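The House Rules: Elżbieta Nowakowski on Writing Good Practice for Two-Armed Robots

Elżbieta Nowakowski has spent a good part of her working life writing rules for other people to follow, and she is the first to admit that most of them were too long. The handbook she keeps for the robot workshop at Skestura began in January as 17 pages, and by the time we sat down together on 6/19/21 she had it down to nearly 3.

"I wrote everything I knew," she says, pouring tea for both of us and forgetting hers at once. "People were very polite about it. Then I'd go over to the bench and find that they'd read the first page and the last one, and the good stuff was all in the middle, poor thing."

The short version starts with the floor. She wants the working area marked in tape, and she wants the tape replaced when it starts to lift. Anyone may stand outside the line and watch, as close as they like. Stepping over it means the arms are stopped first, and the person stepping over says so out loud, even if the room is quiet and everybody has seen them coming.

"At Istik, where I was before, we had a lovely yellow sign with a paragraph on it," she says. "I loved that sign. I don't think one person ever finished it. A line on the carpet, though – you feel it in your feet."

Then comes the table. Her rule is that only the things a task needs may be on it, and that they are light, ordinary things for as long as a task is new: a pencil case, a marker, something small that stands upright. Cups and phones go elsewhere, and so does her tea.

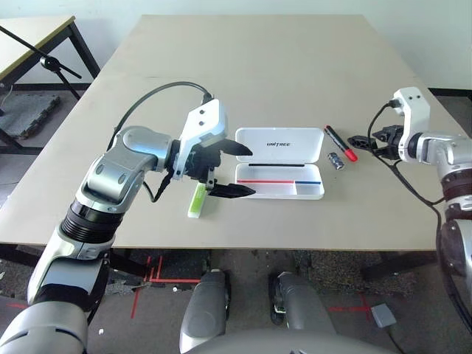 Cables, Hands and the Second Person

Ask her which rule gets broken most and she doesn't have to think. Cables need slack enough for the arm's full reach, and they have to be looked at before each session by someone who runs a hand along them. "Everyone looks at the gripper," she says. "It's where the fun is! But I want you to start at the shoulder and work your way down, like buttoning a coat."

The other rule she defends warmly is the one about company. A session with both arms powered takes 2 people, one to run the task and one within reach of the stop button with nothing else to do. No laptop, no notes. Dridetham, a partner lab, argued with her over that for weeks, and she still enjoys the memory of it.

"They said it was a waste of a person, and I do understand, we're all short of people. So I went and sat in that chair myself for an afternoon. It's dull. I came home and told my sister it was dull. And I kept the rule."

She is now working through comments from Bielecka, whose engineers would like a separate page on swapping fingers on a gripper. She expects to give in, provided they'll let her take a page out somewhere else.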